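4.3 Preparing the hand-held gripper for visitor demonstrations
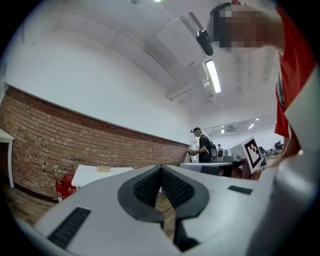

Fig. 4-2. Hand-held gripper with textured finger pads; marker board at right.

Applies to open days and booked visits at the Melside hall. Start no later than 9 a.m. if the first group is due at 10.

1. Switch on the ceiling lights. Leave the projector off until the talk begins.
2. Inspect both finger pads. The small rubber bumps must be clean and complete. Replace the pads as a pair after 1,000 grips, or sooner if worn.
3. Check that the slotted vent on the gripper body is clear. Do not tape visitor labels over it.
4. Hold the marker board tilted towards the gripper lens, 300 mm away. The whole black border must appear on the monitor.
5. Move the gripper slowly from side to side until the Zimance software reports "Marker locked".
6. Enter the session code. Codes for the Lunetden school groups begin at 263; all other groups begin at 352.
7. Close the fingers on the foam test block and release. Repeat twice.

Note: If the lock is lost, check for glare on the board – the tube lights are the usual cause – and repeat steps 4 and 5.

Note: Visitors may handle the gripper one at a time, with a member of staff within reach. Groups from Vītola bring their own test objects; these are to be checked before use.

CAUTION: Keep fingers out of the notch between the pads while the unit is powered.

CAUTION: Keep bags off the floor beside the workbench, and do not block access to the fire-extinguisher box.

Report faults to Edgardo Calimlim before the next group enters. For packing away, see 4.4.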